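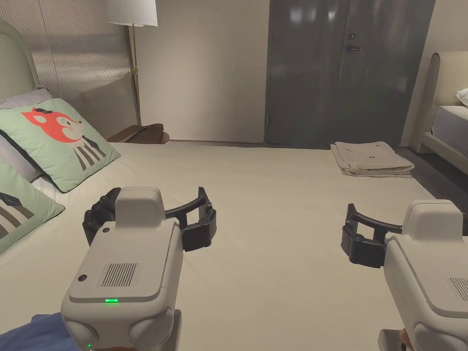 Page 2 of 5

Tavis bedroom set: README, continued (known problems)

Okay, so page 1 was the cheerful part with the folder layout and the download notes. If you only read one page before training on this data, please make it this one, because the bedroom recordings have a fault in them and I'd like you to hear it from me before your loss curve tells you.

Short version: in 800 of the 4,000 episodes, the jaw width logged for the left gripper is wrong. The video is fine, the right gripper is fine, and the poses are fine as far as I can tell. But the number that says how far open the left jaws are sticks at its last good value and stays there, sometimes for the rest of the episode. You'll see the black fingers wide open over the bed and a log that swears they're shut. (Great fun if you're trying to learn how to grab the edge of a sheet!)

What went wrong

We collect with two hand-held grippers, one per hand, and each one reports its own jaw width. The left unit had a connector that worked itself loose when the wrist was rolled outward, which you do constantly when you're working on a wide bed and reaching for the far corner. When the signal dropped, our logger was supposed to write a blank. It repeated the previous reading instead. That second part is my bug, I wrote that logger, and I'm still annoyed about it.

The status light made it worse. Green on our units means the battery is good and the radio link is up. It says nothing at all about the jaw sensor. All of us took it to mean "everything's okay" and kept going, me included.

Ngan-ling Chung caught it in December while she was plotting widths for something unrelated. She found one long flat line, then another, then a whole afternoon of them, and she sent me a message that just said "is your left hand asleep?"

Which files are affected

Everything recorded under the session name Brustach is suspect. Plena sessions are clean - they used the spare left unit. Govindasamy is mixed: the first 500 episodes are okay, and after that the loose unit came back into rotation, so check the flag.

The flag is a column called left_width_ok in episodes.csv. It's 1 for good and 0 for bad. I set it with a script that looks for a width that doesn't change at all while the wrist is moving, and then Ngan-ling and I went through the borderline ones by eye. A gripper really can sit open and still for a while, so if you find one we flagged unfairly, tell me and I'll flip it.

What I'd do

If you need both hands, drop the flagged episodes. If you only need the right hand or the video, keep them all. Please don't interpolate across the gaps! I tried it, and I got a policy that closed the left jaw slowly on nothing and then dragged an imaginary sheet toward the pillows.

A safety note, since I got asked: if you play these back on a real arm, the frozen value can end with a jump when the signal returns. On our test arm the jaws snapped shut fast enough to pinch. There was no injury, but my fingers were closer than they should have been. Cap the jaw speed in your replay script and keep your hands off the bed while it runs.

Fixed since then

The connector has a strain relief clip now, and the logger writes a blank on dropout like it always should have. It also beeps, loudly, and everyone hates it. Version 2 of the flag column goes out with the next upload, and the old one will stay under left_width_ok_v1 so nobody's scripts break.

Page 3 has the calibration files.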